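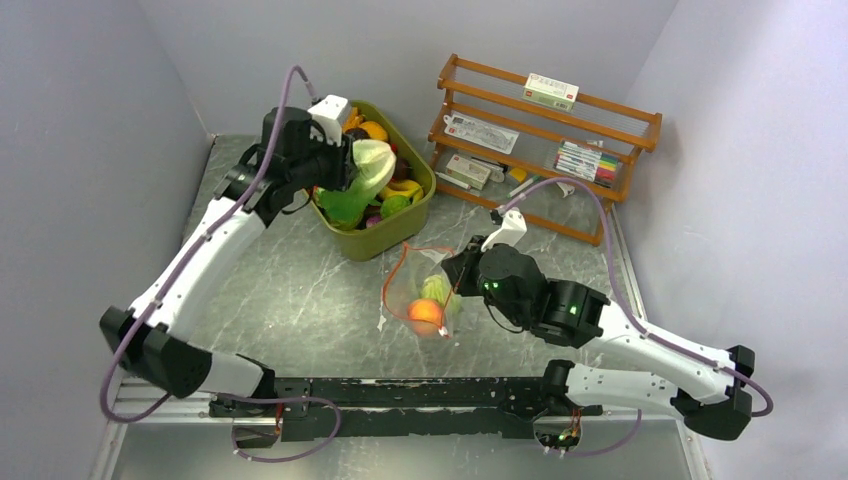
The Soup Year

The year my aunt decided I should learn to cook, I was living over the dry cleaner's in Lemcombe and eating cereal for dinner. I was fine with cereal! I had a whole system. But Aunt Parvin called on a Monday night, heard me chewing, and asked what it was, and I've never been able to lie to her.

"You'll go see Mahnaz Moradi," she said. "She's two streets from you. She knew your mother."

Everybody's aunt knows somebody who knew your mother. I went because it was easier than not going, and because it was September and my apartment was still so hot that any other room sounded good.

Mrs. Moradi opened the door in slippers and a man's cardigan and looked at my hands before she looked at my face. Then she gave me a cabbage. No hello, nothing. I stood there on the mat holding it like somebody's baby.

"Dehghan's," she said, meaning the grocery on the corner. "He wanted too much for it. Come in."

I should say that I'd walked past Dehghan's maybe 2000 times and only ever bought gum.

So we made soup. Well, she made soup and I got yelled at, in a friendly way, mostly about onions. I cut them too big. Then I cut them too small. She'd lean over, sigh through her nose, and push the whole pile to the side with the back of her knife, and I'd start on another one — by the end there were nine onions on the board and the soup only wanted four. The rest went in a bowl in the fridge. "Tomorrow's problem," she said, which was how I found out I was coming back tomorrow.

I kept going all fall. She had a radio, an old Riretti with a cracked dial, and it only pulled in one station that played accordion music and read out the ferry times. We cooked to the ferry times. If the five o'clock to Fesier was late, she'd shake her head as if I'd done it.

She talked about everything except my mother. Her knees, the price of lamb, a cousin who married a dentist and regretted it. I'd been waiting, I guess, and after a while I quit waiting and just got decent at rice.

Then one evening I was shredding cabbage, not even thinking about it, and she put her hand flat on the board to stop me.

"You're doing it with the left," she said.

I'm right-handed. I'd switched without noticing because I had a blister from raking the dry cleaner's yard (long story, I owed him rent).

"She did it like that," said Mrs. Moradi. "Your mother. Everything else with the right, cabbage with the left. I used to tell her she'd lose a finger."

I didn't know what to say, so I asked if she ever did.

"Lose one? No. She was very careful. She was a terrible cook, though." She turned the radio down a little, and pulled out the stool, and sat on it, which I had never once seen her do. "Keep cutting. I'll tell you about the time she burned the eggplants."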